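Why Does an Orange Peel Have Dots All Over It?

By Wulan Chong
2023-03-14

When I was in second grade I asked my grandfather why oranges had pimples. He laughed so hard he had to put down his tea, and then he told me to go and find out. It took me a while (I got distracted by growing up), but I did find out, and now I want to tell you, because it's one of my favorite things about fruit.

Go and get an orange, a lemon, a lime or a mandarin if there's one in your kitchen. Ask first! Then hold it up close to your nose and look at the skin. See all those tiny dents? Every kind of citrus fruit has them. An apple doesn't, and a plum doesn't.

Little bags of oil

Those dents mark the spots where tiny bags of oil are tucked into the peel. Scientists call them oil glands. The colored outside part of the peel is packed with them, and they're so small that you could fit a whole crowd on your thumbnail.

The oil inside isn't like the oil you fry an egg in. It's much thinner, and it dries up into the air very quickly. That's why it smells so strong. A smell is really just teeny bits of something floating into your nose, and citrus oil is very, very good at floating.

You can let the oil out yourself. Take a piece of peel and fold it in half with the colored side facing out. Squeeze! A fine mist shoots out of the bend, and if you do it near a window in the sunshine you might even see it. Please keep it away from your eyes and away from candles. The oil stings, and it can burn. Wash your hands afterward too. 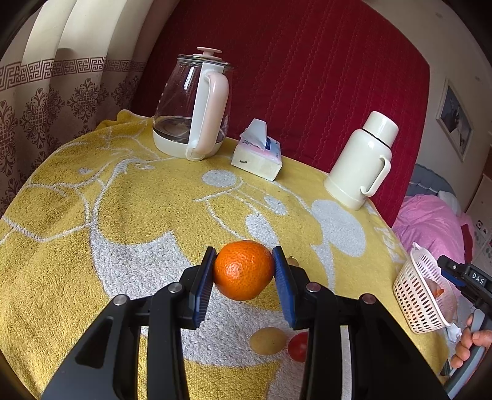
Why would a tree bother to make all this oil? Trees don't care about smelling nice for us. They have other problems, and most of those problems have six legs. A mandarin as bright orange as this one, with a shiny peel and tiny dark pores, is easy to spot and full of sugar, so plenty of hungry creatures would like a bite. The oil tastes bitter and sharp, and lots of insects can't stand it. Some of it also slows down the molds that would like to move in. So the peel works a bit like a raincoat with bug spray built into it.

I tried tasting a bit of peel once to see what an ant might think. I do not recommend it. My tongue felt prickly for 2 whole hours and my lunch tasted like furniture polish.

What's the white stuff?

Under the colored layer there's a soft white layer. The colored part is called the zest (if you're cooking) or the flavedo (if you want to impress your teacher). The white part is called the pith, or the albedo. It feels spongy because it has lots of air spaces in it.

Grapefruits have thick pith. Mandarins have hardly any, just some loose white strings, and that's a big part of why they're so easy to peel. The strings were pipes once! They carried water and food to the fruit while it was growing on the tree. You can eat them. My friend Kiros Gashaw picks off every last string before he'll touch a segment, and by then I've usually finished mine and started looking at his.

Why orange?

Baby oranges are green, just like leaves. They have the same green stuff in them that leaves have, called chlorophyll (say KLOR-oh-fill). As the fruit gets older and the nights get cooler, the green fades away and the orange colors show up. Those are called carotenoids, and carrots have them too — you can hear it in the name.

In very warm places the nights may never get cool enough, so an orange can be ripe and sweet inside while its skin is still green. Cauã Brandão, who grew up in Brazil and now lives on my street, told me he was surprised the first time he saw a supermarket pile where every single orange was orange. He thought somebody had painted them.

A thing to try: the floating fruit

You'll need 2 mandarins and a deep bowl of water.

Put the first mandarin in the water with its peel on. It should float. Now peel the second one and drop it in. Most of the time it sinks, or at least sits a lot lower.

That seems backward, doesn't it? You took some weight off and it went down! But remember those air spaces in the white layer. There's often a gap between the peel and the segments as well. All that air works like a life jacket, and when you took off the peel, you took off the life jacket.

If your peeled one floats anyway, look for air hiding between the segments. Pull it apart and try a single segment. Then eat the evidence.

What people do with peels

People have been saving peels for a very long time. You can dry them for tea, candy them in sugar, or grate the zest into a cake. My neighbor Dennis Ashworth makes marmalade every April, and the whole stairwell smells of it for 3 days. He cuts the peel into strips as thin as matchsticks and won't let anybody help with that bit. I'm allowed to wash the jars.

The oil gets pressed out in factories too, and it ends up in soap, candy and cleaning sprays. Next time somebody at home wipes the counter with something that smells of lemons, have a sniff of it and then have a sniff of a real lemon. I think the real one wins, but try it on your family and see who agrees with me.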